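Two Tables, Pink Marble: A Little Gallery

Home » Galleries » Tables

I have been promising a page about the marble-look tables for ages, and here it finally is! I love them. I know pink and orange veins on a tabletop are not for everyone (my sister calls them the salmon tables), but they cheer me up every morning. The floor is a marble pattern too, in gray, so there is a lot of marble going on, and I have made my peace with it.

Click on any of them for the bigger size.
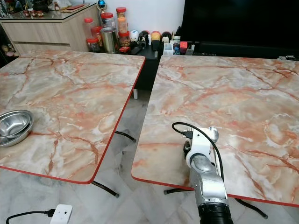
The pair side by side, with the light wood cabinet behind.

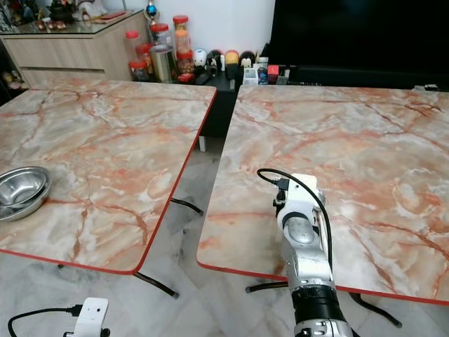

Closer to the tops. Look at those rusty veins!

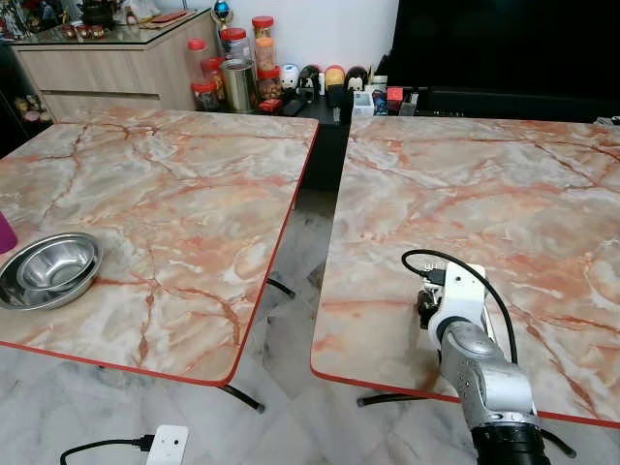
My favorite of the three, for the jars at the back.

So, on to what I wanted to talk about, and that's living with two tables when you could have had one big one. I went back and forth on this for most of August. The big one I had my eye on was the Tonelau, a lovely long thing, but it would have gone in one spot and stayed there until the end of time. Two smaller ones can be pushed together when people come over and pulled apart when I need to mop. The price is the gap, of course. You can see it in all three pictures, a narrow strip between the red edges with the floor showing through, and yes, crumbs go straight down it. I bought a filler strip from Pruvost, which popped out every time anybody leaned on the table, so that went in a drawer. These days I leave the gap alone and sweep under it after dinner.

The red edging is the part people ask me about. It's thin, and it does a nice job of finishing off such a busy top – without it I think the pattern would just run off into the room. I wipe it with a soft cloth and plain warm water. The Plolteo cleaner everyone recommends left streaks on mine (I tried it twice, the second time with the 500 ml bottle watered down by half, same streaks). Maybe I was using too much. If you have had better luck with it, write and tell me how!

The steel bowls live on the left table, over by the edge, one inside the other. Steel looks great against the pink, I think, and I reach for those bowls for everything – washing rice, shelling peas, holding the salad until there's room for it in the fridge. They do show every fingerprint. I gave up polishing them long ago.

And the jars! The red lids in the last picture were a happy accident, but they go so well with the trim on the tables that I now look for red lids on purpose. The snacks need refilling more often than anything else in the room, and I blame my brother-in-law for that.

Next gallery will be the Cadska shelves, once I have sorted out the top one. It has five boxes on it and I only know what's in two of them.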